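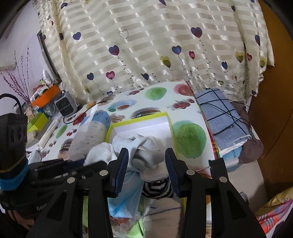 Minutes, Stitport Design Film Circle
2019-03-13, upstairs room

I took the notes again, so blame me for the spelling. We were 18 at the start and 17 by the end — one person had a train to catch.

Last minutes
Read and approved. The one fix: the chair we talked about last time was by the Pirkari workshop, and I had put it down under Matos. Sorry to both camps.

The Toteto film
This took up most of the evening. We've had the rough cut of the documentary on the Toteto poster studio since winter, and everyone had finally watched it. I liked it a lot more than I expected to! The part on the wood type and the railroad timetables is terrific, and so is the long stretch where the camera just stays on the old proofs. A few members thought the interviews ran on. One wanted the typefaces named on screen, and a couple of people groaned at that, but it went to a show of hands and passed. I'll pass the request on to the director with our other notes.

We also talked about the title. The working one is a line from a studio letter, and it sounds great in the original and a bit flat in English. No decision. Please send me ideas by email, and keep them short enough to fit on a DVD spine.

Screening in June
The Matos cinema has offered us its small hall, which seats 100. We agreed to take it. The film will run first, then a talk on how the studio's furniture and posters came out of the same sketchbooks, then questions. Tickets will be 3 dollars for members and I forgot to write down what we said for everyone else, so that comes back next time.

There was a longish back-and-forth about whether to show the short version or the extended one. The short one won. The extended cut will go on the disc, with the letters scanned in as an extra if the archive says yes.

Booklet
The draft is late (mine, I know). I have the chapter on the exhibition stands done and the one on the stamps half done. Still missing: permission for the two Pirkari photographs, and a decent picture of the radio cabinet. If you own one of those cabinets, or your aunt does, talk to me.

Other business
The library of loaned books needs a sign-out sheet. Agreed, and I'll make one. Someone still has the big volume on shop lettering — please bring it back.

Next meeting: same room, same time. Bring your own cup.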